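Tag der offenen Tür bei Flidard, Halle 2

Montag, 5. Oktober 2020. Notizen größtenteils in der Bahn getippt, also bitte nicht auf die Kommas schauen.

Anfahrt: Zug bis Nundlow, dann Bus, dann noch ein ordentliches Stück zu Fuß durchs Gewerbegebiet. Ausgeschildert war erst ab dem Kreisverkehr. Anmeldung lief über die Webseite, bei mir kam nie eine Bestätigung, am Empfang stand ich trotzdem auf der Liste. Namensschild, Besucherweste, Kaffee aus der Kanne. Los gings mit zwölf Minuten Verspätung.

Einführungsvortrag zu lang. Flidard baut Greiftechnik und Steuerungen, seit einiger Zeit auch komplette Zweiarm-Arbeitsplätze unter dem Namen Darico. Zielgruppe sind Versender und kleinere Lager, die viele verschiedene Teile in geringer Stückzahl haben. Also genau das, wo klassische Automatisierung zu teuer wird. Viele Folien mit Pfeilen. Eine Zahl hab ich mitgeschrieben: 2.302 Artikel im internen Testbestand, von der Schraubdose bis zur Vase. Auf Nachfrage: davon laufen längst nicht alle zuverlässig.

Dann endlich in die Halle. Drei Stationen.

Station eins, Fang. So heißt der hauseigene Parallelgreifer. Durfte man in die Hand nehmen, leichter als gedacht. Die Finger lassen sich mit vier Schrauben tauschen, wurde vorgeführt, hat ein bisschen gedauert, weil der Inbus fehlte. Öffnungsweite bis zu 56 Millimeter mit den kurzen Fingern. Gefragt habe ich nach Verschleiß an den Fingerspitzen, Antwort eher ausweichend, "kommt auf die Ware an". Klar.

Station zwei, Dauerprüfstand. Ein Greifer hinter Plexiglas, auf, zu, auf, zu. 48 Stunden am Stück, danach wird vermessen. Laut! Hier ist die Gruppe schnell weitergezogen, ich hätte gern noch das Messprotokoll gesehen.

Station drei war für mich der Grund herzukommen: der Darico-Tisch mit zwei Armen, links und rechts am Rahmen montiert, dazwischen die Holzplatte. Aufgabe: Deko und Haushaltsware umsetzen. Metalldosen mit Deckel, goldfarbene Kerzenständer, dazu eine hellgrüne Unterlage als Stellfläche. Klingt banal. Ist es nicht, die Dosen glänzen, die Kerzenständer sind schmal, an manchen Teilen hängt ein Etikett, und das Etikett kommt gern zwischen die Finger. Genau nach dem Etikett hat dann auch gleich jemand aus der Gruppe gefragt. Antwort: wird mittrainiert, Anhänger bleiben absichtlich dran, weil sie beim Kunden auch dran sind. Fand ich eine gute Auskunft.

Tempo: gemütlich. Wer von Taktzeiten aus der Verpackungslinie kommt, wird ungeduldig. Dafür hatte ich mir die Bewegungen ruckartiger vorgestellt. Interessant wird es immer dann, wenn beide Arme gleichzeitig über der Mitte zu tun haben - wer hat Vorfahrt? Regelt die Steuerung, mehr war nicht rauszubekommen. Auch zum Preis nichts, "projektabhängig". Erste Anlagen sollen im Februar an Pilotkunden gehen.

Was mir gefehlt hat: ein Blick auf die Software. Kein Bildschirm wurde gezeigt, keine Bedienoberfläche erklärt. Für jemanden der das später im Betrieb einrichten soll ist das aber die halbe Miete. Und eine Angabe zur Fehlerquote, egal wie schlecht.

Zum Schluss belegte Brötchen und Prospekte, der Darico-Prospekt war schon vergriffen, soll als PDF nachkommen. Rückweg zum Bus im Regen, Anschluss in Nundlow knapp erwicht.

Fotos von Station drei:
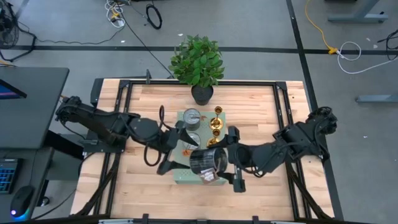
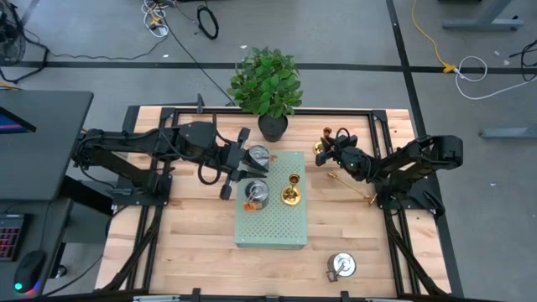 Der Darico-Tisch: oben hält der rechte Greifer einen schwarzen Behälter mit Anhänger, unten einen kleinen goldenen Kerzenständer.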